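Home | Kitchen | Workshop | Cleaning | Repairs | Safety | Ask Us

Last updated: April

Kitchen Robots Around the Sink: What to Do After a Wet Stop

A wet stop is what most owners call it when the arm quits partway through a job at the sink and won't take commands. The panel may show a joint fault, a grip fault or nothing at all. Ours did it at 6:40 in the morning with a saucepan in the hand, and the pan ended up on the drainboard with a dent in it. The fault code was 429, which on the Brondau arm means the wrist joint read a load it didn't expect.

The cause was water inside the sleeve. These are the steps we follow now.

Right after the stop

Keep your hands away from the fingers. An arm that has faulted can still hold pressure, and some models try one more move when the fault clears. Press the stop button first, then switch off at the wall. If the outlet is behind the sink or your hands are wet, use the breaker.

Wait for the joints to relax. The Brondau takes 23 seconds. Don't pull anything out of the grip before then. Support the dish from below with your other hand, because the fingers open all at once.

If a glass has broken, pick the pieces off the board with tongs and wipe the grooves from the back edge toward the sink. Slivers sit in the grooves and are hard to see against steel.

Finding the water

Look at the sleeve before you look at the hand. On arms with a folded sleeve, water runs down the outside and collects in the folds on the underside. Press a dry paper towel into each fold, starting at the top. If it comes away wet from more than two or three folds in a row, take the sleeve off and check the inner face.

Ours had a split about as long as a grain of rice, down in the bottom of a fold. You could only find it by stretching the sleeve over a flashlight.

Next, check the finger joints. Bend each one by hand with the power off. It should move the same way all along its travel. A gritty spot usually means dried detergent. Clean it with a soft toothbrush and plain warm water, then dry it with a cloth. Don't use vinegar on the joints, and don't use spray oil. Oil gets onto the fingertips and then you have dropped plates.

Drying out

Leave the sleeve off overnight, inside out, over a bottle. A hair dryer on the cool setting is fine for the hand. Don't use the warm setting. Bernadette Caron wrote in to say she warped a wrist cover that way on her Sullden, and the replacement took most of a month to arrive.

Putting it back to work

Patch kits are sold for sleeves, but a patch in a fold cracks again. We bought a new Vasseur sleeve instead. Grease the top ring lightly, seat it, and turn it until the seam faces the wall and not the sink.

Before any dishes go near it, run the arm empty at low speed over the drainboard. Watch the gap between the fingertips and the steel. After a fault the zero point can be off, and a hand that starts out a little low will scrape the ridges and fault again. Reset the zero if the gap isn't even.

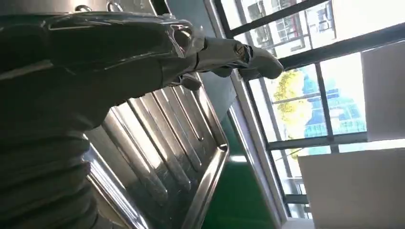

Hand over the drainboard, one finger out straight and the shorter one curled toward the steel.

Then try one plastic cup, then a plate you don't care about. Leave the good glasses for a day or two.

Keeping it from happening again

Wipe the sleeve dry every evening. It takes less time than wiping the counter.

Lower the faucet flow. Most of our splashing came from the spray bouncing off flat pans.

Check the sleeve under a flashlight once a month. The Randen handbook gives sleeve life as around 2,000 cycles, but hard water shortens it. Ours went at a good deal less than that.

Plug the arm into a GFCI outlet. If yours trips when the arm starts, have an electrician look at it. Don't move the plug to an ordinary outlet to get around it.

When to stop and call for service

Code 227 on the Brondau is moisture at the motor, and drying the sleeve won't fix it. Leave the power off. Do the same if you smell something burnt, or if the hand opens on its own while holding a dish.

Contact | Copyright Kitchen and Workshop Tips | Back to top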